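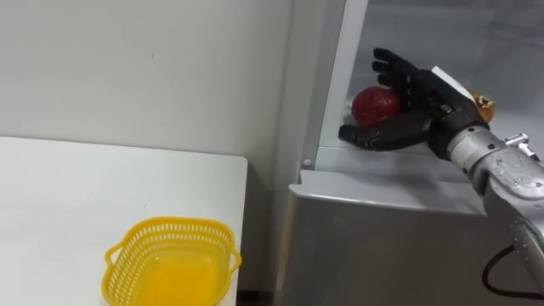
Humanoids & Full-Size Builds

Fridge job: apple is out, door is still a coin toss

hestamel_garage
2018-06-21
OK so the apple grab works! Thumb goes underneath, four fingers curl over the top, and the Prasar hand code holds it without me touching the grip force. I ran 99 tries in the shop since February and 74 were good. Basket is on the table right next to the fridge so the arm barely travels.

Door is my headache. There's no handle on the upper one, so I'm going for the side edge with the fingers and lining the thumb up with the seam. Half the time it slides off.

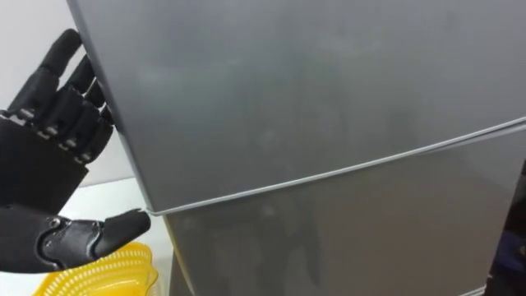
Reply 1 - esar_bolts

Your thumb is doing nothing there. Drop it, hook two fingertips behind the edge and pull from the shoulder. Mine opens every time like that.

hestamel_garage
Tried it - the fingertips are too fat for the gap. Maybe thinner caps?

Reply 2 - Hayashi fan

Disagree with esar. Keep the thumb, it stops the hand from rolling. I'd put rubber on the tips first, costs you 2 bucks. And how are you holding the thing up when it leans in?

hestamel_garage
Ropes off the upper back.
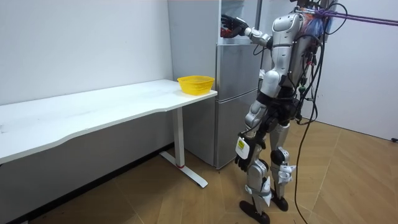

Reply 3 - esar_bolts

Rubber peels, I've been there. But ok, try it before you print caps. Also that long black cable down the back would scare me, one step backward and it's underfoot. Did you ever get past 2,000 cycles on the finger joints?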